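Distwood kitchen arm: the grip fault, your questions

Updated Tuesday, October 31, 2023

What went wrong?
The arm let go of things when it shouldn't have. In our simulated kitchen runs the controller sometimes reported a firm hold while the fingers were still closing, and the arm set off anyway. We logged 38 early releases in 3,011 runs. Parkel, who supply the control software, call this "an edge case". We call it a fault.

Is it fixed?
Parkel say so. Their June update was also meant to fix it, and all that did was make the arm wait longer before dropping the item. We have run the new version 600 times without an early release. That is encouraging, but the same tests passed the June update too, so we are writing harder ones.

Who found it?
Glykeria Liapis, while checking logs for something else. The automatic report had marked every one of those runs as a success, as it only asked whether the arm reached its end position. Whether it was still holding anything didn't come into it.

Does a fault in simulation matter in a real kitchen?
We think it does. The simulator and the real arm share the same grip check. Parkel's view is that real fingers give better feedback. They may be right, but they haven't sent us any figures.
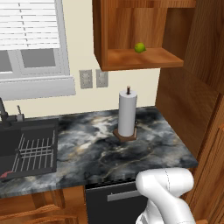 Can I keep using my arm in the meantime?
Keep it to light, unbreakable items and stay out of its reach while it moves. Knives, glass and hot pans should wait until the harder tests are done.

Will the stop button still work?
It should. The stop circuit is separate from the grip check. Bear in mind that stopping the arm does not make it hold on, so whatever it is carrying may still fall.

How do I report a drop?
Save the log before you restart, as restarting wipes it. Send it to Hazem Ragab on the Rirnden test desk with the software version and what the arm was carrying. Logs are kept for 30 days.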